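Notes from the gripper bench, November

We're two builds in now with the hand-held grippers, and folks at the Gomville shop keep asking me the same handful of things, so I'm writing them down while they're fresh (and while my coffee's still warm). The first one we named Tater. The second is Orkby, and Orkby went together in half the time!

**Finger pads.** Wipe the rubber with a barely damp cloth before you glue anything to it, and then leave it alone for a good long while. I know, I hate waiting too. If your pads have bumps on the gripping side, get into them with an old toothbrush, very gently, and skip the solvent. I tried solvent once on Tater and ended up with something like chewed gum.

**Printed shells.** Sand with the shell held in your lap on a folded towel. Start at 229 grit if you've got one of those odd sheets from the Ngau box, otherwise 220 is fine, and finish at 1,000 with a little water. Don't lean on the curved parts or you'll flatten them, and then the halves rock when you close them up.

**Screws.** Ramiro Pastor taught me to start all 16 by hand before tightening a single one, then go around in a star, same as lug nuts on a car. An egg carton keeps them sorted wonderfully, and a dab of beeswax helps the stubborn ones.

**Markers.** Stick the square black-and-white ones down from one edge with an old library card, slow as you like. A bubble in the middle will drive the tracking crazy, and you'll spend an evening blaming the software, which I have done. Matte paper beats glossy under our ceiling lights.

**Cables.** Anything you wear on your head needs more slack than you think. Let the cord come over the shoulder and down the front, then bend, reach and look at your shoes before you decide on the length. A loose hook-and-loop tie at the collar is plenty.

If you use up the last of the hook-and-loop, please write it on the list by the sink, and I'll pick up another roll when I go for glue.

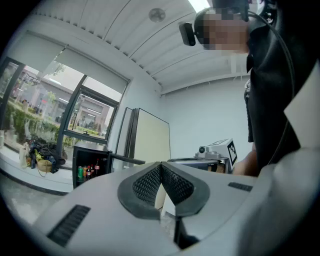
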